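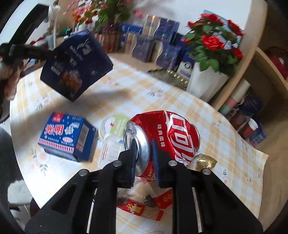
チェック柄のクロスを掛けた卓上の赤いアルミ缶（側面に「经典美味」の文字）

Gurnside図書館網　貸出記録の保存および閲覧権限に関する実務者会議　議事録

開催月：11月
時間：午後1時30分～午後4時10分
場所：Gurnside中央館　二階会議室
出席：Noeline Tawhiri（議長、中央館利用サービス）、Jarrah Waaka（システム担当）、Sabina Matoušek（Dunstan分館）、Pushpa Sengar（法務・記録管理）
欠席：Aroha Ashby（児童・学校連携。書面にて意見提出）
記録：Sabina Matoušek

1．前回議事録の確認

前回議事録の案について、次の修正を加えたうえで承認した。
（1）第4項中「貸出履歴を削除する」を「貸出記録と利用者番号との対応を切り離す」に改める。統計用の貸出回数は引き続き保持するため、削除と表記すると実際の処理と一致しない。
（2）第6項の担当者欄にSengarを追加する。
（3）用語の統一。「履歴」は利用者が本人の意思で保存を選択したもの、「記録」は業務上システムに生じるものを指す。本議事録も同じ区分による。

2．前回からの継続事項

（1）予約取置票の表示
氏名の全表示を廃止し、姓の頭文字と利用者番号の末尾を組み合わせた表示に変更する件。Waakaより、中央館およびDunstan分館の印刷様式は変更済みとの報告があった。他の分館は様式ファイルを配布した段階で、切替完了の連絡が揃っていない。Tawhiriが各館に確認する。

（2）督促通知における書名の記載
はがきによる通知から書名を外し、返却期限と点数のみを記載する。電子メールは本人が登録した宛先に限り書名を残す。Matoušekより、窓口で「どの本か分からない」という問い合わせが増えるとの指摘があった。窓口では利用者カードの提示を受けてから書名を伝える扱いとし、電話では書名を読み上げない。電話による問い合わせに使う定型文はMatoušekが作成する。

（3）共用端末の自動ログアウト
検索用端末で前の利用者の画面が残る件。ブラウザの設定変更で対応し、完了とした。

3．貸出記録の保存期間

3.1　現状
Waakaが資料に基づき説明した。現行の管理システムGrirellでは、資料の返却処理後も、最後に借りた利用者の番号が資料側に残る。次の利用者が借りた時点で上書きされるため、貸出の少ない資料ほど番号が長く残る。この仕様は汚損や付属品の欠落が後から見つかった場合の照会を目的としたもので、保存期間の上限は設定されていない。
加えて、夜間処理のログに貸出と返却の取引がそのまま出力されている。ログは障害調査用であり、閲覧できるのはシステム担当に限られるが、消去の規則がない。

3.2　提案
返却処理から21日を経過した時点で、資料側に残る利用者番号を自動で切り離す。未払いの弁償金または紛失申告がある場合は、処理が完了するまで対象から除く。夜間ログについても同じ期間を適用する。

3.3　討議
Matoušek：Dunstan分館では付属の音声ディスクの欠落が棚戻しの後に見つかることがある。返却時の点検が徹底されていれば21日で足りるが、返却箱に入った資料は点検が翌開館日になるため、起算点を明確にしてほしい。
Waaka：起算点はシステム上の返却処理日時とする。返却箱に投函された時点はシステムに残らない。
Sengar：保存の目的が付属品の照会であれば、目的に見合う期間を超えて持つ理由を説明できない。期間を延ばす場合は、延長の根拠となる件数を館から出してもらう必要がある。
Tawhiri：窓口の運用として、付属品付き資料は返却処理の前に点検することを手順書に明記する。起算点の問題はこれで大部分が解消される。
Matoušek：手順書への記載に異存はない。閉館間際に返却が集中する場合の取扱いも併せて書いてほしい。

3.4　決定
期間は21日とし、起算点は返却処理日時とする。例外は弁償金の未払いと紛失申告に限る。館長判断による個別の延長は認めない。手順書の改訂はTawhiriが担当する。

4．Grirell試験環境での検証結果

Waakaより報告。試験環境に架空の利用者による4,000件の貸出記録を用意し、切り離し処理を実行した。処理後に資料側、利用者側、予約側の各表を照合したところ、92件で利用者番号が残存した。

残存した記録はいずれも館間搬送中の資料に属する。搬送中の資料は返却処理の後も状態が「移動」のままとなり、切り離し処理の抽出条件が「在架」に限定されていたため、対象から漏れた。抽出条件に「移動」「取置」「修理」を加えた修正版をFikbergに依頼している。

質疑は次のとおり。
Sengar：「修理」の状態は長期にわたることがある。修理の費用を利用者に請求する場合、番号が切り離されると請求先が分からなくなるのではないか。
Waaka：請求を行う場合は弁償金の登録が先に生じる。登録があれば例外に該当し、番号は残る。登録を忘れた場合は残らない。
Tawhiri：登録忘れは窓口側の問題として扱い、システムの例外を増やさない。
Matoušek：廃棄予定の資料はどうなるか。
Waaka：「除籍」の状態に移した時点で即時に切り離す設定が可能である。現在は有効にしていない。
協議の結果、「除籍」移行時の即時切り離しを有効にすることとした。

バックアップについても確認した。本番環境のバックアップには切り離し前の記録が含まれる。復元を行った場合は、利用者への公開前に切り離し処理を再実行することを復旧手順に加える。バックアップそのものの保管期間は別途検討とし、今回は決定しない。

5．本人による履歴保存の選択

5.1　読書履歴機能
利用者が自分の借りた資料を一覧できる機能について、既定値を「保存しない」とする案が前回出ていた。Waakaより、Grirellの既定値は「保存する」で、新規登録時に館側が変更しない限りそのまま有効になるとの説明があった。既存の利用者については、本人が選択したものか既定値のままのものかを区別できない。

5.2　討議
Sengarは、区別できない以上、選択があったとみなすことはできないとした。Matoušekは、一律に停止すると、長年の一覧を頼りにしている利用者が予告なく失うことになり、苦情が見込まれると述べた。特に連作物を順に借りている利用者からは、どこまで読んだかという照会が窓口に日常的に寄せられている。
Tawhiriは、告知期間を置き、期間内に継続の申出がない場合に停止する方式を示した。申出は利用者画面または窓口で受ける。停止前に一覧を本人が書き出せるようにする。
Waakaは、書き出し機能は既にあるが、出力が管理用の項目名のままで利用者には読みにくいとした。項目名の置換はFikbergの改修を要せず、設定で対応できる。

5.3　決定
（1）新規登録者の既定値を「保存しない」に変更する。
（2）既存利用者には告知期間を設ける。期間の長さは次回までにSengarが案を示す。
（3）書き出し項目の名称を、書名、著者名、貸出日、返却日に置き換える。資料番号は出力に残す。
（4）職員画面からは、本人が保存を選択した履歴であっても閲覧できない設定とする。窓口で本人から求めがあった場合は、利用者画面に本人がログインして確認する。

6．児童および生徒の記録

Ashbyの書面意見をTawhiriが読み上げた。要旨は次のとおり。
・保護者から子の貸出状況を尋ねられた場合の対応が館によって異なる。
・学校の団体貸出では、教員名義の貸出と児童個人の貸出が同じ画面に混在しており、教員が個人分を閲覧できる状態にある。
・学校から読書量の一覧を求められることがあるが、個人名を付した一覧の提供は行うべきでない。学級単位の冊数で足りる。

団体貸出の画面について、Waakaは混在の事実を確認した。団体番号に個人番号を紐付ける登録方法に起因するもので、紐付けを解除すれば個人分は表示されない。解除による返却処理への影響は未検証である。

保護者からの照会については意見が分かれた。Matoušekは、延滞資料を家庭で探してもらうには書名の伝達が必要であるとした。Sengarは、延滞中の資料に限定すれば目的を説明できるが、返却済みの資料まで伝える根拠はないとした。Tawhiriは年齢による区分が必要か否かを論点として挙げたが、結論に至らなかった。

決定事項は以下にとどめる。
（1）学校への提供は学級単位の冊数のみとする。少人数学級で個人が推定できる場合は学年単位にまとめる。
（2）保護者への書名の伝達は、当面、延滞中の資料に限る。
（3）年齢区分は継続審議とし、Ashbyの出席を得て再度扱う。

7．外部からの照会への対応

Sengarが手順案を配布し、説明した。貸出記録に関する外部機関からの照会は、口頭、文書のいずれであっても窓口では回答せず、中央館の記録管理担当に回付する。窓口職員は照会者の所属、氏名、連絡先のみを控える。対象となる利用者の有無についても答えない。

Matoušekより、夜間開館中は記録管理担当が不在であるとの指摘があった。照会者には翌業務日に連絡する旨を伝えれば足りる、とSengarが回答した。令状等の提示を受けた場合は写しを取り、当直の責任者がSengarに電話する。連絡先は職員用の掲示に記載し、利用者から見える位置には貼らない。

手順案は、第3項の「原則として」を削除したうえで承認した。「原則として」を残すと、窓口ごとに例外の判断が生じる。

8．Fikbergとの契約条項

現行契約では、障害対応の際にFikbergの技術者が本番環境に接続し、利用者情報を含む全ての表を参照できる。Sengarは次の条項の追加を求めた。
・接続ごとに館側の事前承認を要すること
・参照した表と時刻の記録を館側に提出すること
・調査のために複製したデータは、対応終了後に消去し、消去の報告を行うこと

Waakaは、事前承認を必須とすると夜間の障害対応が遅れるおそれがあるとした。協議の結果、夜間の緊急接続は事後報告を認めることとし、その対象を貸出処理の全面停止に限定する。検索画面の不具合は翌朝の対応とする。条項案はSengarがFikbergに送付し、回答を次回報告する。

9．導入の範囲と順序

切り離し処理はまず中央館とDunstan分館で有効にし、残存がないことを確認した後、全9館に適用する。Grirellの設定は館ごとに切り替えられるため、段階的な適用に技術的な支障はない。ただし、館間で移動した資料には所蔵館の設定が適用されるため、移行期間中は同じ利用者の記録でも資料によって扱いが異なる。Tawhiriは、この点を職員向けの説明文に入れるよう求めた。利用者向けの告知は全館適用の時点で行う。

10．担当事項一覧

Tawhiri：取置票の切替状況の確認。返却点検手順書の改訂。職員向け説明文。
Waaka：修正版の再検証（搬送中資料を含む）。除籍時切り離しの設定。書き出し項目名の置換。団体番号の紐付け解除に関する検証。復旧手順への追記。
Matoušek：電話応対の定型文。Dunstan分館における付属品欠落の発見時期の集計。
Sengar：既存利用者への告知期間の案。Fikbergへの条項案送付。照会対応手順の確定版の配布。
Ashby：年齢区分に関する論点整理（Tawhiriより依頼する）。

11．その他

Matoušekより、自動貸出機のレシートに利用者の氏名が印字されているとの報告があった。機器側の設定で非表示にできるかをWaakaが確認する。レシートの放置が多いため、機器の横に回収箱を置く案も出たが、印字の可否が判明してから扱う。

次回の日程は、Fikbergの修正版の納入時期を確認したうえでTawhiriが通知する。

配布資料：切り離し処理検証報告（Waaka）、外部照会対応手順案（Sengar）、書面意見（Ashby）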